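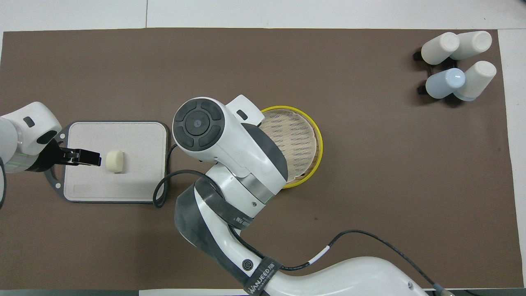 Aravind Panicker writes that his bamboo steamer smells musty every time he takes it out of the cupboard, although he washes it after each use, and asks whether it should be thrown away. In most cases it need not be. A musty smell usually means that the basket was put away damp, and the following care will often correct it.

Washing
Rinse the basket and lid in hot water as soon as they have cooled, and rub along the weave with a soft brush. Dish soap should be avoided, as bamboo absorbs it and may pass the taste on to food. Bamboo steamers do not belong in the dishwasher.

Removing odors
Mix equal parts white vinegar and water, wipe all surfaces, and leave for 18 minutes. Rinse well. Then set the empty basket over a pan of simmering water for a few minutes with the lid on. Dark spots that can be brushed off are no cause for concern — spots that return after cleaning are mold, and the basket should be replaced.

Drying and storage
Stand the tiers on edge, apart from one another, in a place where air can move around them. Allow a full day, or two days in August or any humid month. Do not dry bamboo in the oven or on a radiator; the bands will split. Store on an open shelf and never in a plastic bag.

Lining
Parchment with holes punched in it, cabbage leaves or lettuce will keep buns and dumplings from sticking, and will also keep starch out of the slats. Readers of our Flasar kitchen sheets have asked about waxed paper. It is not suitable for steaming.

New baskets
Soak a new basket in cold water, then steam it empty once before cooking. Water in the pan should stay below the lowest slats and should be topped up from a kettle during longer cooking.

Related sheets: Wooden Cutting Boards; Cast Iron; Descaling a Kettle.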